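Foire aux questions – Atelier de céramique Plekesis

Inscriptions et tarifs

Faut-il avoir déjà fait de la poterie ?
Non. Les cours du soir et les stages sont ouverts aux débutants. Le cours de tournage avancé demande en revanche une année de pratique, à l'atelier ou ailleurs.

Combien coûte un trimestre ?
Le trimestre est à 174 euros, terre de base et cuissons comprises. Le grès noir et la porcelaine sont facturés au poids, à prendre au comptoir. Un chèque de caution de 100 euros est demandé à l'inscription et rendu en fin d'année contre la clé du casier.

Puis-je m'inscrire en cours d'année ?
Oui, s'il reste de la place. Le prix est calculé au prorata des séances restantes. Écrivez à Mirjam Michiels, qui tient la liste d'attente.

Que se passe-t-il si je manque une séance ?
Vous pouvez la rattraper dans un autre groupe du même niveau, dans le même trimestre. Prévenez la veille avant 18 h. Les séances non rattrapées ne sont pas remboursées, sauf sur certificat médical.

Pendant les cours

Qui enseigne ?
Giorgia Mancuso assure le tournage, Maarten Van Hecke le modelage et la plaque. Fadime Gökçe s'occupe de l'émaillage et prépare les recettes de l'atelier.

Que dois-je apporter ?
Un tablier, une vieille serviette et une boîte pour ranger vos outils. Les mirettes, fils et estèques sont prêtés. Gardez les ongles courts pour le tournage.

Les enfants sont-ils acceptés ?
À partir de huit ans, dans les stages de vacances uniquement. Les cours du soir sont réservés aux adultes.

Cuisson et émaillage

Quand puis-je récupérer mes pièces ?
Comptez trois semaines entre la fin du façonnage et la sortie du four, davantage en décembre. Les pièces terminées restent deux mois sur l'étagère de retrait. Passé ce délai, elles sont données.

Puis-je apporter mes propres émaux ?
Seulement après un essai sur tesson, vu avec Fadime. Un émail qui coule abîme les plaques du four, et leur remplacement est à la charge de l'élève.

Mes bols peuvent-ils servir à table ?
Oui, si l'intérieur est couvert d'un émail alimentaire. Les pots concernés portent une étiquette verte. Nous conseillons le lavage à la main pour les pièces en faïence.

Quelles couleurs choisir pour un premier bol ?
Une seule teinte brillante, sans superposition. Le bleu clair et le rose pâle donnent un bon résultat sur une forme ronde et peu profonde.
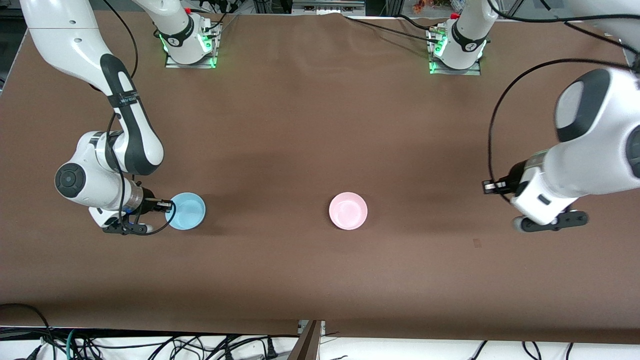
Accès à l'atelier

Où se garer ?
Le parking de la cour est réservé aux livraisons. Il y a des places gratuites derrière la salle Aller, à cinq minutes à pied.

L'atelier est-il accessible en fauteuil roulant ?
Le rez-de-chaussée, oui, ainsi qu'un tour à hauteur réglable, à réserver. La salle d'émaillage est à l'étage, sans ascenseur. Vos pièces peuvent être émaillées en bas sur demande.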